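Stop Buying Boxes for Your Small Things

Print this article | E-mail this article

09/04/2025

The storage aisle at the Sterkgate store in Druston has 81 kinds of plastic bin. I think most of us need one of them, and it should be shallow and have no lid.

People sort by type and end up with a drawer for cables, a tin for buttons and a jar for pens. Then they stop opening them. A small thing you can't see is a small thing you'll buy again. Start on a bare stretch of table and look at each item alone.

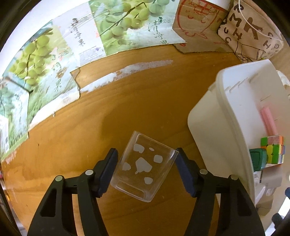

A clear glass with white spots, on the table near the grape boxes.

A glass goes back to the kitchen. That one is easy. The hard ones are the things that already come in their own container.

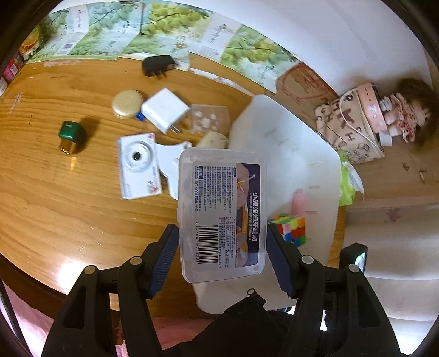 Interdental brushes in their own plastic box.

My view is that the package is good enough. Moving brushes into a nicer jar takes time and throws away the label. I did that for almost 2 years and regret it.

So put it all in one open box, chargers next to toys, and leave it where you sit. 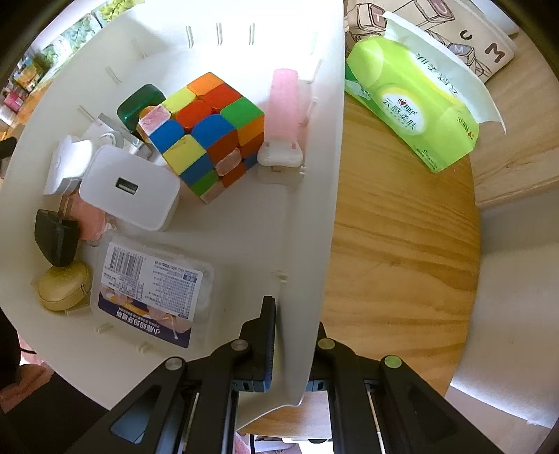
It won't look like the catalog. You will find the charger, though, and you can spend the money on something else.

Print | E-mail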